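Flultis Rules Pack, second edition: review
9 August 2023

The Flultis Rules Pack from Skerkia is a printed binder plus a set of checklists for teams that record manipulation demos with hand-held grippers. It costs 300 dollars for one site. There is no software in it apart from a spreadsheet template. We bought it in March for our Keltdale room and have worked by it on every session we ran after that.

The binder runs to 185 pages, which sounds like a lot, but the part you use daily is the first two chapters and the laminated cards. The rest is consent forms, storage rules and a long appendix on naming files.
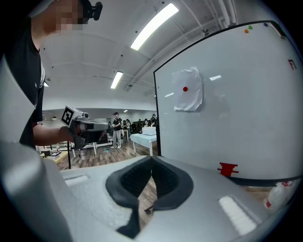 Chapter one covers the markers, and it is the best chapter. The rule is that the square marker on each device must be flat, clean and free of fingers or sleeves through the whole take, and that the operator checks it before every block of takes. The pack tells you to hold the device by the handle and keep the other hand off the top. A grip like the one here, with the hand on the device and the black-and-white square still in plain view on top, is what the card asks for. We had our own version of this rule before, but it was one line in a chat thread and new people missed it.

Chapter two is about the room. It asks for a marked work area, a fixed list of who may be inside it, and a cable check at the start and end of each block. Cables on the floor must be taped down or run along a wall. I agree with the rule, but the pack gives no help for rooms where the layout changes twice a day, and ours does. The bystander rule is also stricter than it needs to be. It makes no difference between people at the back of a large room and people standing at the table.
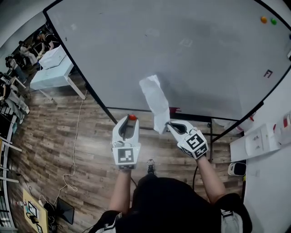 Munro

Two-handed work gets only four pages. That is the weak spot. The card says both markers should be visible at the start of a take, and then it stops. It doesn't say what to do when one wrist has to turn to reach the object. With soft things such as a crumpled paper towel, where one gripper holds the end and the other waits nearby, we needed a rule for the idle hand and had to write our own: keep it still, keep it over the table, marker up.

The review log is good. It has one row per take, a short list of reject codes, and a column for the second reviewer. Under it we logged 2,122 takes and rejected 716 of them. That is more than we used to reject, and most of the extra ones carry the code for a covered marker.

The binder rings are cheap and two cards had already split at the corner by the second week. Skerkia sent new ones without a fuss.

Worth the money for a team that has no written rules yet. If you mostly do two-handed tasks, ask Skerkia when the next edition is due before you order.

Rating: 4 out of 5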